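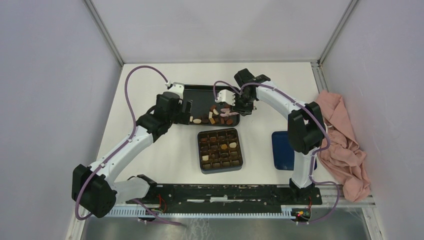
Snack pieces in the black tray, with the blue tray off to the right.

Toltville Social Club - Snack Table Group
Minutes of the meeting of Dec 1, 2019

In the chair: Pushpa Yadav
Minutes: Declan Ó Flaithearta

Pushpa opened by thanking everyone for coming out on such a raw evening, and especially the Goel family, who brought soup and two loaves and wouldn't hear of being paid back for them. It was lovely to see so many faces again after the June picnic, and we got started a little late on account of everyone catching up.

The minutes of the last meeting were read and accepted with one correction. The lemon bars were made by Mrs. Descombe and not by her sister, and the secretary is sorry for the mix-up (they were very good lemon bars, whoever is asking).

Money. We have $422 in hand after paying for napkins and the hall deposit. It was agreed to set aside $50 for the winter social and to look at the rest when the hall bill comes in.

Trays. This took up a good part of the evening. Pushpa likes the black rectangular tray for the mixed snacks, as the beige and pink pieces show up so nicely against it, and the dark chocolate ones look smart there too. Mr. Goel felt that dark pieces on a dark tray get overlooked, particularly by those of us who leave our glasses at home, and he would sooner see the chocolate moved across to a blue tray. There was a friendly back and forth over this. Mrs. Descombe pointed out that things tend to gather at one end of a tray anyway, and that whoever is on the table should spread them out again now and then during the evening. In the end we agreed to keep the mix together on black for the winter social and to have a blue tray beside it for anything with nuts, with a card in large print.

Table. The white tabletop was well liked and it wipes down easily, so we will go without a tablecloth this time and save ourselves the ironing.

Ordering. Gatico can let us have the mixed assortment by the box, and we expect roughly 30 guests. Declan will order 2 boxes and ask whether they will take back one that hasn't been opened. Several people asked for more of the pink pieces. Declan promised to inquire but couldn't say if they are sold separately.

Other matters. The tongs have gone missing since the picnic - please look in your kitchen drawers, all of you. Mrs. Descombe has a spare pair we may borrow. Mr. Goel offered to print the cards and will bring a sample along to the next meeting.

Pushpa thanked everyone once more for their patience with the tray question, and the meeting closed with tea and the last of the soup.

To do
Declan: order from Gatico, ask about the pink pieces
Mr. Goel: cards for the trays
Mrs. Descombe: spare tongs
Pushpa: confirm the hall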